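Workach Folk Arts Society
Minutes of the collections and publications meeting, 3 August 2026

1. Minutes of the last meeting
The July minutes were accepted with one correction. Under item 4, "glazed" should read "slip-coated". The correction has been entered in the file copy.

2. Printed catalogue
The text for the earthenware section is complete. It covers 407 pieces, of which 57 still lack a findspot or maker's district. It was agreed that these will be printed with the district left blank and a dagger in the margin. Guesses carried over from the old card index will be dropped.

Itberg has quoted for a run of 700 copies, sewn, with board covers. The quotation holds until the end of the month. A cheaper glued binding was offered and declined, as the glued copies of the previous volume have shed pages. Paper samples were passed round. The uncoated stock was preferred for the text and the smoother one for the plates.

Action: editor to confirm the order with Itberg and ask for a second proof of the plate section.

3. Carved and painted furniture
The section on household woodwork was discussed at length. The draft sorts pieces by use (chests, dower boxes, settles, cupboards), and several members thought it should be by district, to match the earthenware.
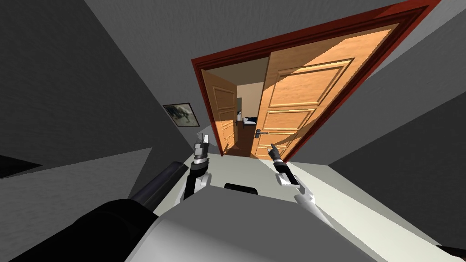 Terms for joinery are used unevenly across the draft and need to be settled before the glossary is set. "Panel", "field" and "board" are used for the same thing in three entries. It was proposed that "raised panel" be kept for work of the common house-door sort, with a tall panel at the top, a pair in the middle and one below, the edges picked out in darker mouldings, and that "board" be kept for flat, unframed timber. This was agreed. The entries for cupboard fronts will be altered to suit. Metal fittings will be listed on a separate line and dated apart from the timber, as many are later replacements.

The question of order was put to a vote and the arrangement by use was kept, with an index of districts at the back.

Action: glossary to be redrafted and sent out before the next meeting.

4. Loan from the Ponce collection
The Ponce collection has agreed to lend 12 votive panels on tin for the winter display. Conditions are a locked case, low light and no fixing through the original holes. The existing cases meet the first two. New padded clips are needed for the third, and a price is awaited.

It was noted that the loan form gives sizes without frames. The case plan was drawn up with frames included, so the spacing will have to be worked out again.

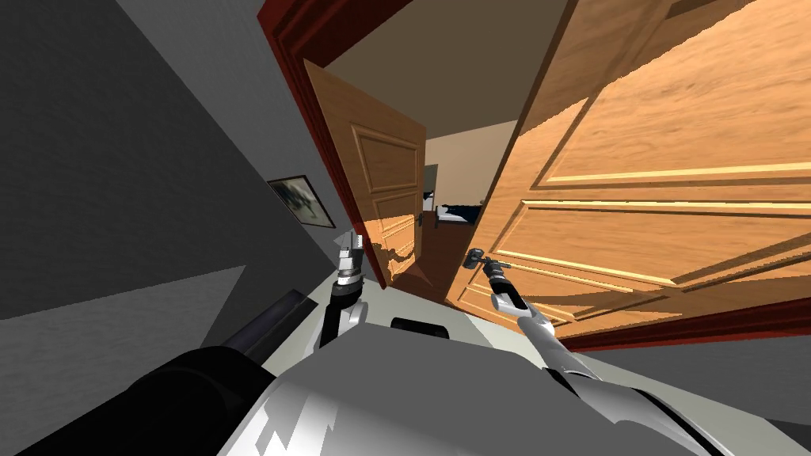
Rata asked whether the labels would give the wording of the votive texts in full, with the original spelling, or only a translation. The draft labels give a translation alone. Rata held that the misspellings are part of the record and should be shown. After discussion it was agreed to print both, with the original first, and to cut the general note on technique to make room.

Action: labels to be reset at the larger size and checked against the lender's transcripts.

5. Any other business
Subscriptions to the newsletter are unchanged. The index to the back numbers is nearly finished - the letters S to Z remain to be checked.

Date of next meeting to be circulated with the glossary.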